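Flitgate is a small paved square in the old quarter of Nomholm, on the landward side of the harbour. It takes its name from a town gate that is said to have stood at its northern end. No trace of the gate survives above ground, and its exact position is disputed.

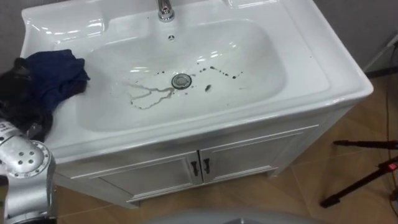

Page last changed: May, Thursday

Name
Guidebooks usually derive the name from "flitting", an old word for moving house, and claim that tenants had to leave the town by this gate when their leases ran out. The story does not appear in print before the guides of the railway age. Silviu Pascu, who wrote a short history of the quarter, prefers a family name, but the only evidence he offers is a rent book with several pages missing. Neither explanation has been proved.

Layout
The square is an uneven four-sided space, wider at the south than at the north. It is often described as medieval. The street line may be, but the buildings mostly are not: of the 16 houses facing the square, only two have cellars that can be dated with any confidence to before the great fire. The fronts were rebuilt afterwards and then altered again when shops were put in on the ground floor.

Six lanes are traditionally said to meet at Flitgate. Modern maps show four. Local writers make up the difference by counting a yard and a flight of steps, neither of which leads anywhere else.

The Onu stone
A worn granite block near the middle of the square is known as the Onu. It is popularly held to mark the crossing of two Roman roads, although no Roman road has been found within the town. Lærke Ladefoged examined the block during repaving and considered it to be the base of a market pump, pointing to a drilled channel in its upper face. A plaque beside it still gives the Roman account. 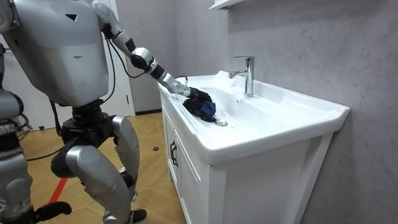

Humanoid robot at a white bathroom sink

Market
A weekly market is held on Thursday mornings. The claim that it has run without a break since the town was founded is hard to accept – the records are silent for long periods, and the market was certainly moved to the quay while the square was being drained. The present stalls sell mainly fish, bread and second-hand tools.

See also
Nomholm
Nomholm harbour
Lost town gates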